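Print this message | E-mail this message to a friend

Subject: Re: [bimanual-list] Chunk length and placement error in the crate packing task
List: bimanual-list, hosted at Gumivstead
Date: October 2018
From: Chaudhary
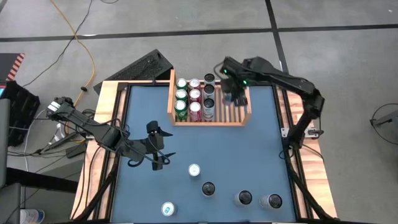

I have rerun the chunk length comparison with the corrected time stamps, and the main result holds, though the margin is smaller than what I posted in January. Quoting the part of the earlier message from Brunport that I want to answer:

> The claim is that predicting longer action chunks lowers the rate of
> failed placements. We see the opposite on our bench. With chunks of 18
> steps the arm commits to a path before the gripper camera has a clear
> view of the slot, and the can lands on the rim of its neighbor. Did you
> hold the replanning interval fixed, or did it grow with the chunk? If
> it grew, you are comparing two things at once. Also, were the
> demonstrations for the two arms pooled or kept apart?

On the first question: it grew. In the January runs the policy executed the whole chunk before it was queried again, so chunk length and replanning interval were the same number. That was a mistake in the design and the comparison should not be cited in that form.

In the new runs the policy still predicts 18 steps, but only the first 3 are executed before the next query. Overlapping predictions are averaged, with the weight falling off with age. The baseline predicts 3 steps and executes all 3. Replanning interval is therefore the same in both conditions, and the only difference is how far ahead the network is asked to predict. Both were trained on the same 500 demonstrations with the same seed list.

What I see:

Longer prediction still helps with the approach. The path into the crate is smoother, and the arm hesitates less over the open slats. With the short chunk it often stops above the crate and makes small corrections in both directions before it descends. I think this comes from the demonstrations, where operators paused at that height for varying lengths of time. A short chunk can fall entirely inside a pause and learn to stay there.

Longer prediction does not help with the release. Once the can is between its neighbors the two conditions look the same to me. The contact failures Brunport describes went away when I shortened the interval, in both conditions, so I agree that they were caused by late replanning and not by chunk length as such.

On the second question: pooled, with one network producing actions for both arms. I tried 2 separate networks and dropped it. Each arm was fine alone, but they had no shared notion of whose turn it was, and both would start toward the crate. The safety stop caught this every time, which makes the trials useless for timing.

A few points on the setup, for anyone trying to reproduce this:

The loose cans are placed by hand at the front of the blue surface before each trial. I do not use a template, so the start positions are not matched across conditions. I would like to fix this before writing anything up.

Can color is not balanced over crate columns. A policy could in principle learn color to column and ignore the free space – I have not ruled this out. A run with shuffled colors is the obvious test.

The Plandska controller drops a command now and then when both arms move at full speed. Dropped commands are logged, and I exclude those trials from both conditions. If your controller fails silently, check this first.

I would be interested to know whether Brunport can repeat the comparison with the interval fixed at 3. If the rim contacts remain on your bench, then something else is going on, and my first guess would be the delay on the gripper camera.

Chaudhary

Print this message | E-mail this message to a friend
Contact the list owner | Copyright remains with the individual posters | Back to top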